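Can a machine make the toast yet?

The workshop at Illeck used to be a carpet showroom, and it still has the big front windows. Allness, the small firm that took it over in May, tests household robots for companies that would like to sell them. The lead tester asked me not to use her name. She has spent eleven years around machines that pick things up, first in a parcel warehouse and now among kitchen worktops.

I asked her the question I had come to ask. Can they do the chores?

"Some of them, some of the time," she said. "If you fix the job and fix the room, you can get a very good result. Then you move the bin and it all has to be done again."

Her team works from a list of 56 chores, from wiping a table to pairing socks. Each chore is tried 50 times before anyone writes down a score. The arm they use most is on loan from a company called Olmedo, and the software that drives it is a package named Gultus, now in its second version. Carrying a cup from one side of the table to the other is close to solved, she told me. Folding a fitted sheet is nowhere near.

What about shops? She thinks shelf filling will come before housework, at least for boxes and tins. "A shop knows what it sells and where it goes. A house doesn't. I couldn't tell you what's in my own kitchen drawer."

Speed is the other problem. A person clears a breakfast table in two or three minutes. On the morning I visited, the arm was given the same job and took most of the time we spent talking. She didn't seem bothered by this. Slow is fine if you are out at work, she said, but a machine that needs watching has saved you nothing.

We moved on to kitchen appliances, which she finds more useful as tests than anything built specially for a laboratory. A toaster is a good one. The slots are narrow, the bread bends, and a shiny top gives the cameras trouble with reflections.

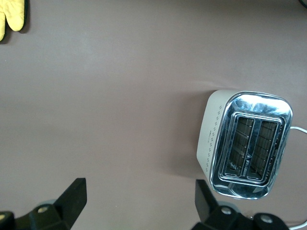
"Then there's the lever," she went on. "You have to push down hard enough that it catches, and if the toaster isn't heavy it slides away from you. People put their other hand on it without thinking. With one arm you have to come at it from a better angle, and that takes a lot of practice runs."

Gultus was trained on 3,000 recorded attempts at kitchen jobs, of which 200 involved bread. She would like far more of the second kind — soft food is where most of her failures come from.

I asked whether she would have one at home. She said she would take one that emptied the dishwasher, provided it could be trusted with glasses, and that she wouldn't pay much for it. For the ironing she would pay more, but she doesn't expect to be offered that for a good while.

The next round of tests at Illeck covers laundry, starting with towels.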